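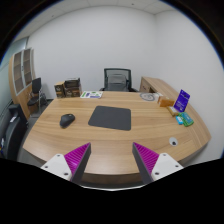

A curved wooden desk with a mouse pad near the middle.

By the time the bill reached the floor, Nghĩa Đàm had rewritten its first paragraph so often that she could say it in her sleep, and her husband swears that she did. It is a short bill, as these things go. House Bill 1627 would stop employers in the state from making new hires sign away their right to take a wage complaint to court, and it runs to three pages, one of them mostly definitions.

She is in her first term, and before that she spent years answering the phones at a legal aid office in Dolach, where the same kind of call kept coming in. Somebody had been shorted on overtime at the Pevura packing plant, say, or at one of the smaller outfits out by Clandeck, and somewhere in a stack of first-day paperwork they had agreed to private arbitration (a word most of them had never had reason to use). "I'd have to tell them what they signed," she told me over a very large bowl of soup, "and then we'd both just sit there on the line for a while."

The hearing in October lasted four hours, and I will admit I stepped out for some of it. The business lobby argued that arbitration is quicker and cheaper for everybody, and that federal law would likely knock the bill down anyway. Đàm thinks they may be right about that last part, and she has narrowed the language twice to meet it. Three members of the other party voted with her in the end, including old hands from the Joly valley who hardly ever cross over.

The Senate has the bill now and has not set a date. She calls over there most mornings, after the school drop-off, and asks.

Contact the magazine | © June 27, 2020 | Back to top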